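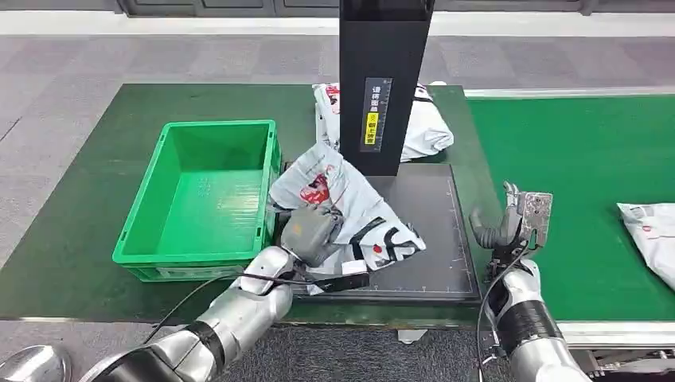
Chapter 7
Save Data and Persistent State

7.1 What a Save File Holds

A game in progress is a large collection of values in memory: the position of the player character, the contents of an inventory, the state of every door and switch, the seed of the random number generator. When the program ends, these values are lost. A save system writes enough of them to storage that the game can be resumed later in a condition the player accepts as the same.

The word "enough" carries most of the difficulty. Very few games write out everything. A designer decides which values are persistent, which can be rebuilt from other values, and which may be thrown away. In the role-playing game Gulgate, used in the exercises for this chapter, a treasure chest is persistent: once opened, it stays open. A wandering enemy is not. It is placed again each time its area is loaded, and its health at the moment of saving is discarded.

Values that can be rebuilt are called derived state. A character's attack strength, for instance, may depend only on level and equipment. If both are stored, the strength can be computed at load time. Storing it as well wastes space and creates a second source for the same fact. When a later patch changes the formula, the stored figure and the computed figure will disagree, and the program must have a rule for choosing between them.

7.2 Checkpoints and Free Saving

Two broad designs are in use. In a checkpoint system, the game saves at fixed places or events. The set of possible states is small and can be tested in full. In a free system, the player may save at almost any time, including in midair or during a fight, and the file must describe those conditions.

The platform game Zesach uses checkpoints. Its save file records the last checkpoint reached and one bit for each of 791 collectible items. With eight bits to the byte, the item record takes 99 bytes, the last of them only partly used. The file is small enough to be written in a single operation.

Gulgate allows free saving outside battle and tracks 2,201 objects. Most need a single bit, but movable objects also need a position and a facing direction – and the order in which they are restored can matter when one rests on another.

7.3 Interrupted Writes

Power may fail while a file is being written. If the new data replaces the old data in place, both can be lost. A common remedy is to keep 2 slots and write to them in turn, with a checksum and a sequence number in each. At load time, the program reads both, rejects any slot whose checksum fails, and uses the valid one with the higher sequence number.

Section 7.4 applies this method to the Gulgate file format. Section 7.5 covers version numbers and the conversion of files made by earlier releases.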